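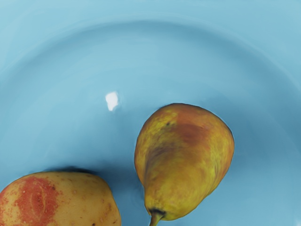 Dobos reckons one robot open day is much like another, and that I should stop fretting and enjoy the free coffee. Maybe. I went to the Tavix open day at Skarnness in January and came away with more doubts than I took in.

The fruit-handling part was all done in simulation, on a big screen. Arm, table, fruit, the lot. The speaker said the software had been through 1,000 practice runs and that 655 of the last batch were "clean", whatever clean means. I asked how many runs had been done with a real arm and got a leaflet.

Our packing co-op is being asked to put money towards a trial. Is a demo like this worth anything, and what should I have asked for?

Ezequiel Llorente
Posted Wednesday, 10.40

Simulation is a normal place to start, so I wouldn't hold that against them. You can change the lighting or shift a pear a bit and run it again overnight without bruising any stock. It tells you very little about soft fruit, though. How something looks on a screen is one matter and how it gives when squeezed is another.

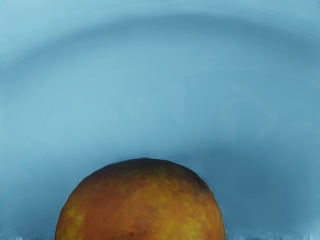 Somebody at the session I went to wanted to know if a dropped piece counted as a failure, and was told it depended on where it landed. Make of that what you like. I'd get their definition of "clean" in writing before discussing money.

Also ask for the failed runs. If they'll only show you the good ones, keep your wallet shut. I sat through 13 clips and every one ended well.
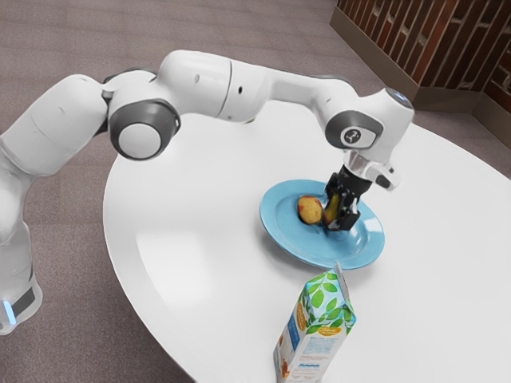 Then ask what changes between runs. Same dish and same two bits of food every time is a much easier job than a crate off your lorry. And ask for a day on your own site with your own fruit, even a slow one.

Jilley
Posted Wednesday, 13.05

went to the same one. sandwiches were fine. they told our group 613 clean runs, not 655, so I'd ask which it is

Dobos
Posted Wednesday, 21.15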